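Minutes of the September meeting, demonstration group
Karnholm workshop, start 9:30

We use cookies to remember your settings and to see which pages are read. Accept all | Manage choices

Signe Hjaltadóttir opened the meeting and thanked everybody for coming in early, and for the cinnamon rolls, which were gone before the first item. The minutes of the previous meeting were approved with one correction – the spare cables went to Norðdahl and not to Breltau.

1. Where we are with recording

The two-arm tidying task now stands at 271 accepted episodes. Another 33 are waiting for review, and Signe asked kindly but firmly that these be looked at before any new ones are added to the pile.
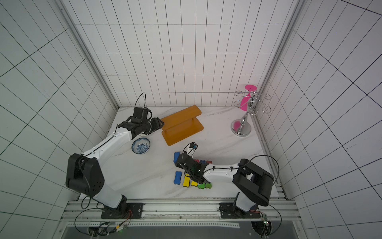
There was a long and friendly talk about how much the operators should vary their style. Some of us move the blocks in the same order every time, and the Bilamen team, who train on our episodes, would like a bit more mixture. Agreed that each operator picks a fresh order at the start of a session and writes it in the log.

2. Starting layouts

The group went back and forth on whether the neat two-row start should stay. It is quick to set up and easy to check against the sheet, but a model that only ever sees tidy rows may do poorly on anything else.
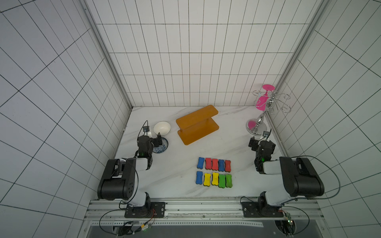 We settled on keeping the neat rows for the first half of each session and using looser layouts after the break. Signe will update the setup sheet and pin a copy by the door, since the old one has coffee on it.

3. Labels and naming

The blocks have been logged as "sponges", "erasers" and "bones", depending on who was typing. After more discussion than anyone had planned, we chose "block" plus the color, and the orange piece is to be called "the stand" in all notes.

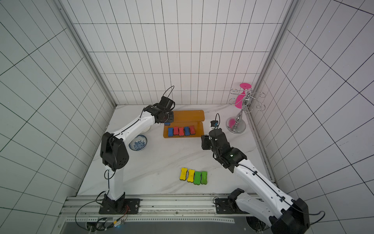
Left gripper holding a blue block over the stand, with five blocks in the lower tier.

4. Review of rejected episodes

Of the rejected episodes, 16 were turned down for long pauses. Bilamen would like to have these anyway, pauses and all, and we were happy to say yes as long as they go in a separate folder.

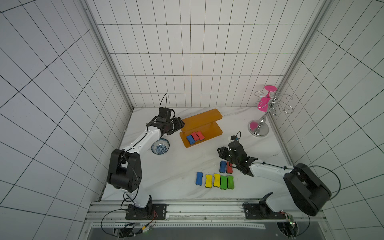 Breltau asked whether partly finished runs could be kept too. Signe felt they could be useful if the note says clearly where the operator stopped, and she offered to write a short template for that.

5. Any other business

The stool at the operator desk still sinks, and a new one has been ordered. Next meeting at the same hour, at Norðdahl if their room is free.

Closed at 11:10.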